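Jonddale Community Health is seeking participants for a study of snacking habits among adults who live alone. The study is funded for 2 years and is open to residents of Jonddale and Fonside.

Interested residents are asked to read the conditions below before applying. 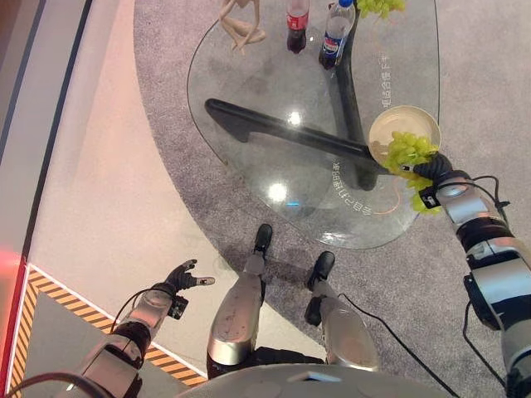
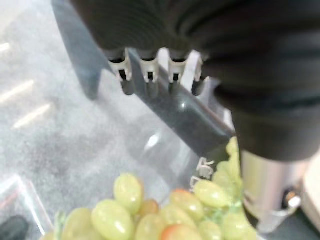 *First picture: green grapes and a round plate at a glass-topped coffee table.*

## Purpose

The study will record what people eat between meals, at what time of day and in which room of the home. An earlier postal survey drew 1,809 replies but did not ask about time or place. The findings will be used in planning the Sani meal program.

## Who may apply

Applicants must:

- be 21 years of age or older
- have lived alone for at least six months
- be able to keep a written food diary in English
- not be following a diet prescribed by a physician or dietitian

Places are available for 87 participants. Preference will be given to applicants who did not take part in the postal survey.

## What is involved

Participants will keep a diary for three weeks in July and attend an interview at the beginning and end of that period. Each interview lasts around an hour and will be held at the Utesis Centre, Fonside. Home visits can be arranged for applicants with limited mobility.

Participants are not required to change their diet, and no food will be supplied. Travel costs to and from interviews will be reimbursed on presentation of receipts. An honorarium will be paid after the second interview.

## Privacy

Diaries will be stored under a participant number and kept separately from names and addresses. Participants may withdraw at any time before the second interview and may ask for their diary to be returned.

## How to apply

Application forms are available at the front desk of the Utesis Centre. Completed forms should be addressed to Femi Osagie, Study Coordinator. All applicants will be notified of the outcome in writing.

Notice issued 2026-04-22.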